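Section 4: Submitting a Petition to the Council

Read this before you collect a single signature. The Gruton e-petition page makes the process look easy - it is easy to start and hard to finish.

1. Create an account on the Gruton petition site. Use your street address. A mailbox address will be accepted at sign-up and rejected later.

2. Choose a category. "Farming and Land" goes to the Dodow office, "Other" goes to a general inbox. We have yet to see a reply from the general inbox.

3. State your demand in two sentences or fewer.

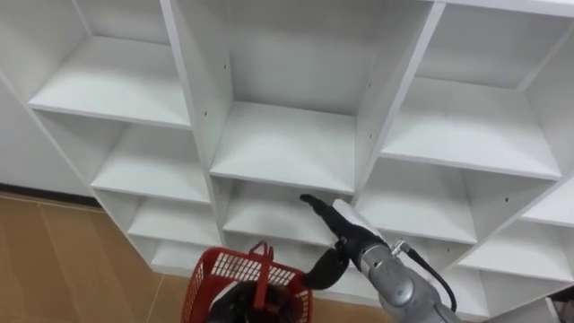

4. Collect signatures. The rules call for 1000 valid names, and the word "valid" does a lot of work. In the Stevent water petition, 129 names were struck out over missing zip codes. Paper sheets are allowed if you sort them by district before you hand them in. The council suggests a special filing box for this, but any white shelving with open square cubbies will do the same job.

Note: The counter on the site shows names received. It does not show names accepted.

5. Press Submit and save the receipt number. Do not rely on the e-mail, which may take roughly 4 days.
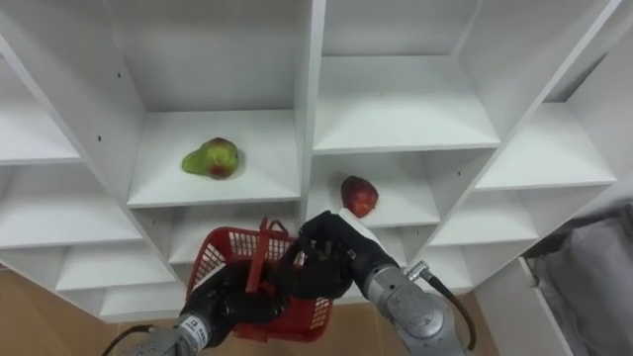

6. Wait for the hearing notice. The council promises one "in due course," a phrase the rules never define. If nothing has come by the end of the month, write to the clerk and quote your receipt number.

Caution: Withdrawing a petition in return for a promised review closes it for good. The Kütt growers did this in February and had to start over from step 1. Get the review date in writing first.

7. If a hearing is set, ask who will attend. A hearing can go ahead with only 2 members in the room.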